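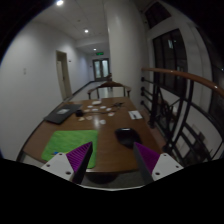 The rule most often broken, according to several readers at Jenau who wrote in after our May notice, is the one on clearing the table between takes. They asked whether it need apply to sessions shorter than 10 minutes. It does.

The Kiltville guidance on hand-held gripper work, revised on 5/4/25, runs to 19 clauses and makes no exception for length. Clause 3 requires the operator to note every article on the work surface before recording begins. Clause 7 states that personal papers should be kept apart from the articles to be handled. Both fingers are to be checked for wear at the start of each day.

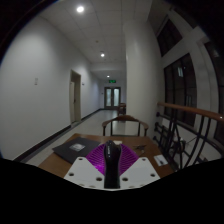
Gripper with ribbed purple fingers at a corridor table.

Sites at Estum reviewed 633 recordings against the earlier text and found that 18 lacked a surface note. Those recordings were withdrawn. The revised guidance asks that such notes be signed, and that a second person confirm them where the work is carried out in a shared passage. Handrails, doors and exits must remain clear throughout. Comments on clauses 11 to 14 are still being received.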